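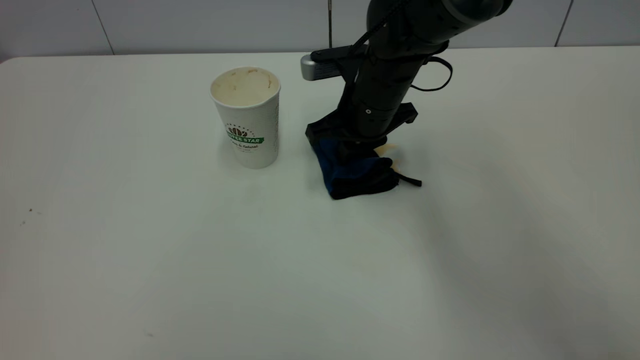 Minutes of the staff meeting on the table-clearing arm, Ralliveck canteen and meeting floor, May 25, 2026. Venkatesh Gowda chaired. Present were the day cleaning crew, two people from the evening crew, the kitchen lead and the floor supervisor. The chair opened with the work the arm is being set up to do on the white tables, which is clearing used cups and wiping with a cloth. He used the paper coffee cup and the dark blue cloth under the gripper as his example, and said the crew should think of them as two separate jobs, with the cup going first. The evening crew asked that this order be written down. Agreed.

1. Minutes of the last meeting
Accepted with one change. The spare cloths are kept in the Flokach cupboard and not in the kitchen.

2. Trial so far
The supervisor reported 1321 logged wipes since the trial began. The log counts a wipe when the arm finishes its motion. It does not say whether the table was clean afterward. Day crew said dried coffee rings are still being done by hand, and that the arm tends to leave the cloth bunched up at the end of a pass, so a person has to flatten it before the next one. The supplier, Dulumetti, has been told about the cloth and will answer in writing.

The kitchen lead asked what happens with cups that still have coffee in them. The chair said they are to be taken by a person for now. Kitchen lead wants this on the sign by the tables, in large print.

3. Hours and duties
This took up most of the meeting. The chair stated that no hours will be cut during the trial, which runs through August. Day crew asked what happens after August. The chair said he does not have an answer yet and would not guess at one. Day crew asked for that to be recorded.

Two of the day crew now spend more than 60 minutes of each shift on resets, cloth changes and the log sheet. None of this is in their job descriptions. They are not against doing it but want it named as a duty and looked at for pay. One said the wiping used to be the part of the shift when she talked to people at the tables, and that she now stands at the panel instead. The supervisor asked if the resets could be shared across both crews. Evening crew said yes, if they get the same training first.

Chair to take the pay question to personnel and report back at the next meeting.

4. Training
So far 4 people have done the Kasten course. Evening crew have had none. It was agreed that everyone who works near the arm will be trained before the evening runs start, in paid time — not before or after a shift. The supervisor will post a sign-up sheet.

5. Stopping the arm
Anyone may stop the arm at any time and does not have to give a reason. Stops go in the log with the time only, no names. The supervisor had wanted names. After discussion he withdrew this.

6. Other business
The cloth supply is low. Supervisor to order more in the same size.
The chairs by the back wall are to be stacked before each run. Day crew will do this until the evening runs begin.
The noise complaint from the meeting rooms was held over.

Next meeting at 9 in the small meeting room, date to be posted on the board.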